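Vevholm 2.3: o planejador que finalmente entende dois braços
Quarta-feira, 13 de novembro

Uso o Vevholm desde janeiro e a versão nova me pegou de surpresa. Para quem não conhece: é um pacote de planejamento de movimento para células bimanuais, com percepção de tecidos incluída. Nosso teste é pendurar meias num varal de clipes, tarefa chata para qualquer planejador – pano mole, alvo que balança, dois braços disputando o mesmo espaço.
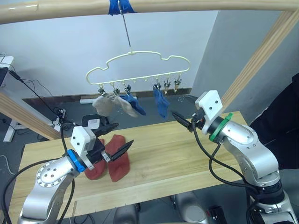

A instalação levou 23 minutos, contando a calibração das câmeras. O editor de tarefas é uma delícia! Cada etapa vira um bloco, e dá para travar um braço enquanto se ajusta o outro, sem recompilar nada. Com o Grindico, que usávamos antes, eu perdia a manhã nisso.

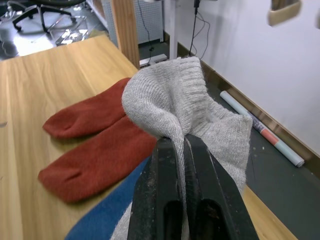

A segmentação foi o que mais melhorou. O modelo antigo juntava peças encostadas numa mancha só e sugeria pegas absurdas bem na divisa. Uma meia cinza de tricô presa entre os dedos, com a aba caindo por cima do par alaranjado na mesa, é o tipo de caso que eu uso para julgar as máscaras, e agora elas saem separadas, com o punho canelado marcado como região própria. Rodei 555 quadros anotados à mão e revisei poucos.

O replanejamento também ficou rápido: uns 60 milissegundos na nossa máquina, o que permite corrigir o alvo com o tecido ainda oscilando.

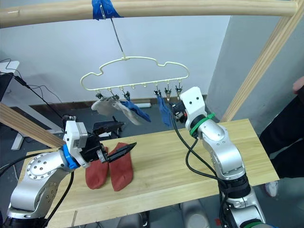 Omcombe comentou na prévia deste texto que o replanejador dele trava quando os dois punhos se aproximam demais, e que só resolveu aumentando a margem de colisão. Comigo aconteceu duas vezes, então fica a dica.

Outro ponto fraco é o registro de execução. O arquivo da última sessão tinha 2645 linhas, quase todas avisos repetidos, e o filtro não aceita expressões regulares.

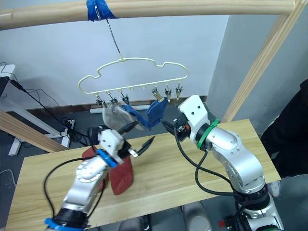 Já a integração com o Baxter, nosso gravador de trajetórias, funcionou de primeira. Recomendo muito a quem trabalha com dois braços e material flexível. Para um braço só, a versão anterior ainda dá conta.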